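Print this page | E-mail this page
Home > Kits > Two-arm bench > Data cards

# Tolell Two-Arm Bench Kit: data card for the Sendari sample set

Updated July 27, 2023

## What the set is

The Sendari set is the recorded sample supplied with the Tolell Two-Arm Bench Kit. It holds 3,940 episodes of tabletop handling, of which 787 are held back for checking. It is meant for buyers who want to test their own loader and training code before the kit is delivered.

The kit is sold as two arms, parallel grippers, wrist modules and the Kan control software. The table is not part of the order.

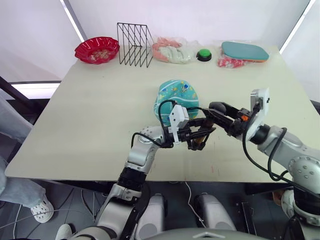 Each episode is stored in its own folder with joint positions, gripper opening and the head view. Times are given in seconds from the start of the episode. Wrist views are in a separate download and can be left out if disk space is short.

## Tasks

Work is done near the middle of the table, where both grippers can reach. The main task group has both arms working at one small brown item. Other objects stay along the far edge: a red bowl, a black wire rack, a bagged bundle, a green push button and a red and white packet among them.
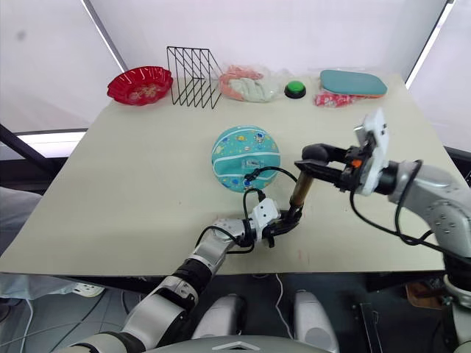
Labels are given per episode, in plain English, and name the arm that starts. Left and right are always the robot's own. Where both arms are closed on an item the label reads "both", with no split of the load.

## Known limits

- One table height only.
- Gripper force is not recorded.
- Cables from the wrists cross the head view in many episodes. Masks are not supplied.
- Object names in the label file are short and may not match your own list. Edit names.csv before loading.

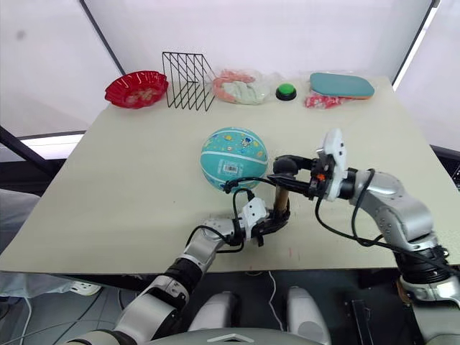

## Loading

Unpack the archive, set the path in kan.cfg and run the check script. The script lists missing files and stops at the first bad folder. Version 2 of the loader is needed; older copies will read the gripper values in reverse.

## Related items

- Flanasness wrist mount: fitting notes
- Kan control software: change log
- Tolell Two-Arm Bench Kit: parts list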